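25 May 2021
By Ekaette Olatunji

The Year I Finally Learned to Cook Rice

I come from rice people. My mother cooked it, my grandmother cooked it, my aunts can have a pot of it on the table before you've found somewhere to put your coat. And until last August I, a grown woman with a mortgage, made rice that was either glue or gravel. Sometimes both in the same pot, which takes a kind of talent if you think about it!

I got away with it for years by bringing dessert. Then my cousins came to stay for a long weekend, and I promised them jollof, and I served them something my youngest cousin ate with a knife. They were very polite. They asked for bread.

So I called Sarla Pandey. Sarla ran the lunch counter at Kultia for years, back when it was still on the corner by the bus station, and if you ever ate there you'll remember the rice. Long, separate grains, a little bit buttery, and always enough of it. She used to get through a sack a week. I figured if anybody could fix me it was her, and she said yes before I'd finished asking (then she laughed at me for quite a long time).

The first lesson was all washing. I'd always given my rice a quick swish and called it done. Sarla had me going at it in a big bowl, pouring off the cloudy water, filling it up again, using my fingers and not my whole fist so I wouldn't snap the grains. Then it sat in clean water while we drank tea and she told me about a customer who used to send back his plate if the rice touched the lentils. I kept getting up to check on it. She kept telling me to sit down.

Next came the water, and I'd like to apologize to every bag of rice I ever ignored. I was a "pour until it looks right" cook. Sarla uses a chipped teacup, the same one for the rice and the water, and she doesn't care what the bag says because she's worked out what her own pot likes. Mine likes a bit less than hers. We found that out by ruining a batch, and I ate it for breakfast two days running with a fried egg on top, and you know what? It was fine.

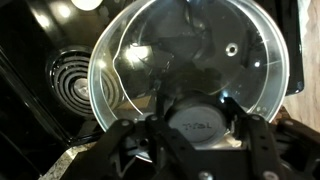

The hardest part for me was leaving the pot alone. I'm a stirrer and a peeker and always have been. Sarla's rule is that once the water comes up to a boil you turn the heat right down, put the lid on, and find something else to do with your hands. A clear glass lid with a little steam vent in it is a great help to people like me, as you can get your peeking done without lifting anything. Sarla thinks glass lids are for the weak. She listens to her rice, head tilted over the pot, and she'll tell you it's ready from the other side of the kitchen.

When the heat goes off, you still don't touch it! That was news to me. You leave it sitting there, covered, long enough to set the table and shout at everyone to come and eat. Then you fluff it with a fork, going in from the sides, very gently. The first time I did this and saw the grains fall apart from each other I took a picture and sent it to all my cousins. One of them wrote back, "Whose is it?"

I've been cooking it most nights since. Plain rice with butter and black pepper. Rice with a spoonful of fried onions through it. Cold rice the next day, tossed in a hot pan with whatever's in the fridge. Jollof took me longer, and I'm still fighting with the bottom of the pot, though my mother says the burnt bit is the best bit and I should stop complaining.

She came over on Sunday and had two helpings. She did say it could use more salt.

Contact the magazine | Copyright 2021, all rights reserved | Back to top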